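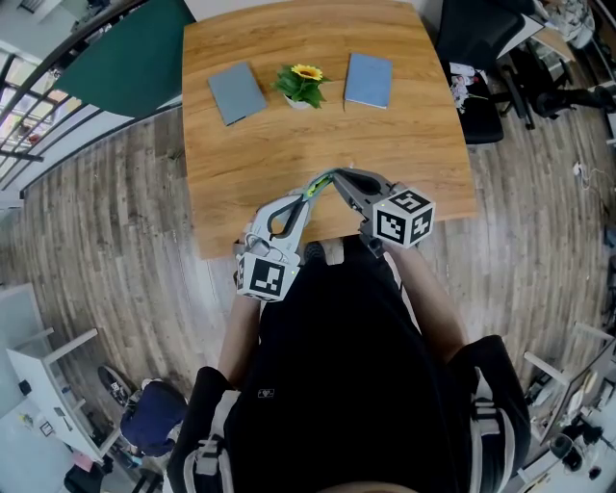 Chapter 3
Where the Examples Come From

A learning system is only as good as what it has been shown. Most readers will have met that sentence before, usually in a sales brochure, and usually just before the writer moves on to something more exciting. We are going to stay with it for the whole chapter.

The method looked at first is the hand-held gripper. A person picks up a pair of them, stands at a table and does a job: moves a notebook, shifts a plant pot. Cameras on the tools record the movements, and the recordings are later used to train a robot arm that was never in the room. Supporters like it as it is cheap and quick. Both claims are fair. Whether the recordings teach what they are said to teach is another matter, and the published evidence is thinner than the enthusiasm.

Take the Jekitz trials, which we will come back to in section 3.2. The team gathered examples over 11 days in February and reported that the finished system could tidy "any desk". Every example came from two desks. Ľudovít Zelenák, who later went through the Patwary recordings for the same fault, put it bluntly in his notes: a system that has seen two desks knows two desks. His critics replied that the objects had been moved about between attempts. So they had, by the same people, who had their own habits about where a notebook ought to go.
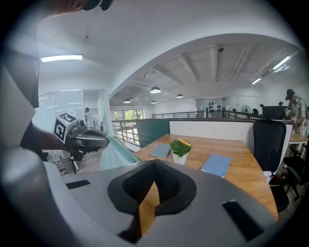
Figure 3.1 A desk with two notebooks and a potted plant, seen from a camera on a hand-held gripper. A second gripper, at left, carries a marker cube.

Figure 3.1 gives some idea of how much a gripper camera takes in besides the task. Lamps, chairs and people in the distance all go into the record. A hopeful reader will call this variety. It may be, if the background changes from one session to the next. If it stays the same, the system can lean on it, and a good score will tell us very little.

Before reading on, write down what you would want to know about a set of recordings before trusting it. Keep the list for the Edville exercise in section 3.4.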